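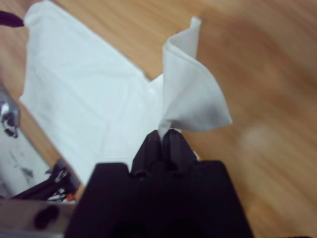 Nercombe Clothing Exchange
Progress report to the Strebel Fund, second half of the grant year

Dear Nadja,

Thank you for your patience with us over the summer, when the roof was being seen to and half our rails were living in the church porch. We are back in the hall on Troltholm Lane now, and very glad of it, and I can finally sit down with a pot of tea and tell you how your money has been spent.

When you first agreed to support us we hoped to pass on 3,000 garments over the year. As of the end of September the tally stands at 3,259, with the winter coat morning still to come. Children's clothes go fastest, as they always have, and school uniform fastest of all. We opened for two extra evenings before the start of term, and on the second one the queue went past the bus shelter (it was a lovely warm evening, luckily, and people seemed quite happy to stand and chat).

The exchange now has 234 registered households, a good many of them from the new houses up at Cloltotora, where there is no bus after six. I had worried that we would never see those families. Moving one session a month to a later start, with lifts arranged beforehand, has made a real difference, and I would like to keep it going next year even though the petrol comes to more than I put in the original budget.

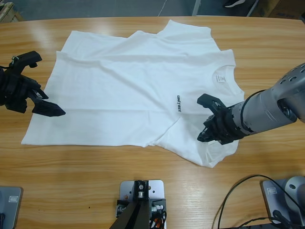
The mending sessions have been the happiest surprise. We planned them for ten people and bought four sewing machines with the equipment part of the grant, two of them second-hand and both still running beautifully. By the spring we had 25 regulars, so we split them into a morning group and an evening group. The morning lot are mostly retired and come as much for the cake as the darning, and the evening lot are younger and want to learn zips. Zips are hard! We have ordered a second box of them, along with more plain white thread, which we seem to get through at a terrible rate.

Some things have gone less well, and you did ask me to be frank. The collection points at the two primary schools filled up with things we could not pass on, chiefly odd shoes and very tired bedding, and taking it all away cost us 70 pounds we had not planned for. We have changed the wording on the bins and will see how we get on before Christmas. The online booking page was also slow to arrive. It works now, though plenty of people still prefer to ring up, and I can't say I blame them.

We have underspent a little on publicity, as word seems to travel perfectly well without leaflets, and with your agreement I should like to move what is left into the heating line. The hall is a cold place from November onwards and the mending groups sit still for two hours at a stretch.

The full accounts are attached, with receipts for the machines and the rails. You would be most welcome at the coat morning if you can get away. We open at 10, but the kettle is on from nine, and there is parking behind the chapel if you come in by the top road.

With warm thanks from all of us,

Svenja Haslinger
Coordinator, Nercombe Clothing Exchange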